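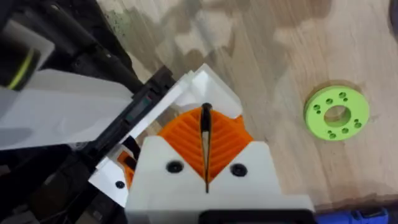
**Why Does a Wooden Tabletop Have Lines?**

A tree grows a new layer of wood under its bark each year. Wood made in spring is usually paler and softer. Wood made in summer is darker and harder. One pale band and one dark band together make a growth ring.

A sawmill cuts the trunk lengthwise into boards. The saw passes through the rings, and their edges show on the board as lines. These lines are part of the grain.

**Light wood and dark wood**

Maple, birch and ash are light. Walnut is dark. Stain can change the color of any of them.

**Wood and water**

Wood takes in water from damp air and gets slightly wider. In dry air it shrinks again. A board 30 inches wide changes much more across the grain than along it.

**Try it**

1. Find a wooden table at home.
2. Lay a sheet of paper on it and rub gently with the side of a crayon.
3. Look for lines on the paper. A very smooth finish may leave none.

*Text: Liya Mersha. Checked by Kedir Tesfamariam.*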